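Florley Magnetic Wall Board, gloss white

Item 907
Sold by Zimora Home & Office

The Florley board is a big, smooth panel for the kitchen, the hallway or the office. You put it on the wall once and after that you can hang your papers on it with small magnets: shopping lists, school letters, delivery notes, a drawing from the children. It has no wood border and no cork. The front is one steel sheet with a gloss coating, in a soft white that goes a little to gray in the evening light.

Many customers write to us and ask if a magnet will hold when the paper is old, folded or torn. Yes, it holds. The strength is in the steel behind, and the paper can be in any condition. For one normal sheet of office paper a single small magnet is enough. For thicker things, like a calendar or a stack of receipts, please use two.
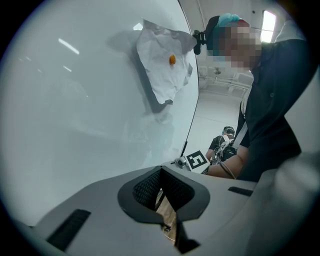
A crumpled sheet on a glossy pale panel, with a small orange oval on the paper.

About the gloss

Please know before you order that this is a glossy surface and it gives reflections. If you have long ceiling lights, you will see them as thin lines in the upper part of the board. Some people like this very much in a dark hallway, because the wall looks more open. If you prefer no reflections, ask us for the matte version, item 3000, which has the same size and the same steel. The matte one is a bit harder to clean when somebody writes on it.

Sizes and details

Height: 2750 mm
Width: 907 mm
Front: coated steel, gloss white
Back: plain steel with hanging rails
Magnets in the box: 2
Writing: dry-erase markers only

The full height is made for a room with a normal ceiling, from the floor almost to the top. If your room is lower, Montserrat Arrieta in our workshop can cut the board before shipping. Send her the measure of your wall in three places, left, middle and right. A board that is cut cannot be returned.

Mounting

Two people are needed. The panel is not very heavy but it is long, and it bends if one person carries it alone. First fix the rails to the wall, check them with a level, then hang the board from the top. The screws in the box are for brick and concrete. For drywall you must buy other anchors, and the Aguirre hollow wall set fits the holes in our rails.

Cleaning

A soft cloth with warm water is enough for finger marks and gray smudges. For old marker, use a little dish soap and leave it for one minute. Please don't use powder or the green side of a sponge. The coating will lose its shine in that place and we cannot repair it.

From our customers

"We have it in the bakery, next to the oven room. All the orders are there. The paper gets very ugly by noon but it stays up." Sevim Karakaya

"Good board, slow delivery. The driver called at 7 in the morning." Bheki Khumalo

Delivery

We ship with Wotano, on a pallet, to the street door. Carrying up the stairs must be ordered separately. Boards ordered in May come with one extra pack of magnets, in mixed colors.

Questions about this item go to Bouchra Ait Brahim, and questions about an invoice to Zineb Ait Brahim.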